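Open Day Planning Group, minutes
Sturkgate workshop, September meeting

Present: six of us, two by phone. Started 5 past, finished before noon.

1. Last minutes
Agreed. Typo in the parking item fixed.

2. Visit from Varham
Went well. 49 signed in, more than the room likes. Talk ran long so the second group got a short demo. Next time split them at the door. Visitors asked mostly about price and how long it takes to learn. We need one answer on price, not three.

3. Open day program
Doors 11. Demos on the half hour, hand-held gripper first, then questions. Tjoa to send their slides, still waiting. Kullau want a stand by the entrance, ok if they bring their own table. Kids allowed to try the gripper with an adult next to them. Sign for this needed.

4. Flyers
500 printed, over half gone allready. No reprint. Leftovers to the library and the bus station.

5. Demo table
Long talk. Stay with the white top and the steel bowl. Pencil lines stay on too, no repainting before the open day. Wipe down the top the evening before. Tape a line on the floor so people stand back a bit. Some want a second table for the queue, no decision, depends on space.

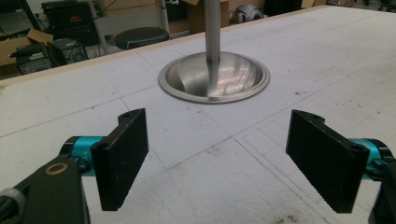 Demo table with bowl and center pole, gripper fingers open.

6. Floor behind the table
Boxes and cases to go in the store room before doors open. Stool can stay.

7. AOB
Coffee: same as last year but more cups. Extension cords need labels, bring yours back if you borowed one.

Next meeting: week before the open day, same room. Slides from Tjoa first on the list.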